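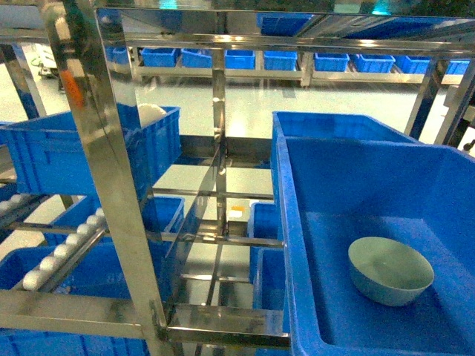 A day at the Prasia pottery open day

November 23, 2024

I have been meaning to get out to Prasia for years. It's one of those little towns you drive past on the way to somewhere else, and every June when the pottery holds its open day I manage to have something on. This time they ran a second one in spring, I saw the poster in the library, and off I went with a thermos and a sandwich and far too much room in the boot.

The pottery is in the old Dallico butter factory, down past the silos. Parking was in the paddock across the road (wear proper shoes, I didn't) and entry was a gold coin in a jar. You could wander about on your own or wait for a tour, and I'm very glad I waited, as I would have walked straight past half of it.

The clay room

We started at the back, where the clay comes in. I had always pictured potters digging it out of a creek bank, and apparently a few still do, but here most of it arrives in bags and gets mixed on site. The smell took me right back to primary school - cool and a bit like a garden shed after rain. Our guide let the kids in the group have a go at wedging, which looks like kneading bread and is a good deal harder. One small boy got clay in his ear and was delighted with himself.

Throwing and glazing

Next came the wheels. I could have stayed there all day, to be truthful, and I nearly lost the group. The potter made a mug, a milk jug and a lopsided thing she called a demonstration, all while answering questions about her wrists. She told us a beginner should make 100 bowls before keeping one. I did a term of night classes once and kept all four of mine, so that explains the state of my cupboard.

The glazes were a surprise. In the bucket they are mostly the colour of dishwater or old brick, and you have to take it on trust that one will come out of the kiln a soft sea green and another nearly black. There was a wall of test tiles with little numbers scratched in the back, and people stood in front of it the way they do at the paint counter, holding up scarves.

The kiln shed

The big gas kiln is called Bhuiyan, painted on the door in white letters, and I never did find out the story. It was already packed and sealed for that night's firing, so we only saw the outside and a long handwritten log of temperatures going back years. I asked whether things crack and was told yes, cheerfully, and more often in winter.

Lunch and the seconds table

Lunch was sausages on the loading dock, or pumpkin soup in bowls you could buy afterwards if you had grown attached. I had. I also spent $30 on the seconds table, on a pie dish with a slight lean and a pale green bowl that I can't find a thing wrong with.

If you go, the Aderent Road turn-off is poorly marked coming from the south - look for the tyre shop. The toilets are around the side, and the gate shuts at three. They take cards in the shop but the sausages are cash only.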